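About Us

Anghel is a small cooking school in Zistville. We teach home cooks of all levels, from people who never fried an egg until persons who already cook every day and want to do it better. Our classes are practical. You come, you put on an apron, you cook, and at the end we sit together and eat what we made.

How we started

The school was opened by Amparo Llorente and Araceli Benítez, who met in the kitchen of a hotel in Lurham. Amparo was working with sauces and meat, and Araceli was responsible for the bread and the desserts. For 18 months they shared the same small worktable, and during this time they discussed very often how a good cooking class should be. Both had attended courses where the teacher cooks and the students only look and write. They wanted to make something different, with more work for the hands.

The first class was given in April, in the dining room of Araceli, with two borrowed stoves. The subject was chicken stock and what you can prepare from it. One of the students from that evening still comes to our soup classes, and she brings her own knife.

After one year the dining room was too small, and we moved to the present address in Zistville. We have now a teaching kitchen with gas and electric stoves, a cold room for the pastry, and a long table for eating. In the cold room we also keep the sourdough starter, which Araceli brought with her from Lurham and which must be fed also on holidays.

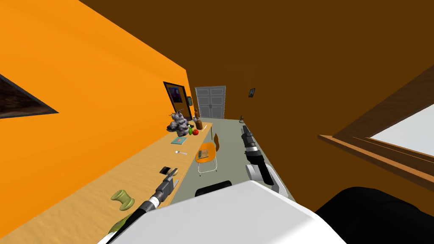

What we teach

Our program changes with the season. In winter we give classes of stews, roasts, dumplings and bread. In the warmer months we work more with fish, vegetables and the grill. The basic course is offered during the whole year. It has six lessons and begins with knife skills, then eggs, stock, rice, sauces and one complete dinner.

We also have a short course about meat, which is taught by Amparo. She explains how to choose a cut, when to salt it, and how long it should rest after cooking. She is quite strict about the resting.

The pastry classes are taught by Araceli. Please note that these classes start early in the morning, and we cannot wait for students who are late, as the dough is already prepared.

Our recipes

All recipes are written by us and tested in our kitchen before we teach them. Our recipe folder contains 102 dishes at this moment. Every student receives the printed recipes of the class. We give the quantities in grams and in cups, but we recommend to buy a kitchen scale. With 500 grams of flour the result is always the same, and with cups it depends on how you fill them.

Where we buy

The flour comes from the Dredance mill, which delivers to us every second week. Vegetables we buy at the market in Zistville. If you have an allergy or there is something you do not eat, write it in the registration form and we will adapt the recipe when it is possible.

Registration and questions

Places can be reserved with the form on the Classes page. For private groups and gift cards, please call the school and ask for Araceli. Amparo prefers to answer by e-mail, usually in the evening after the last class.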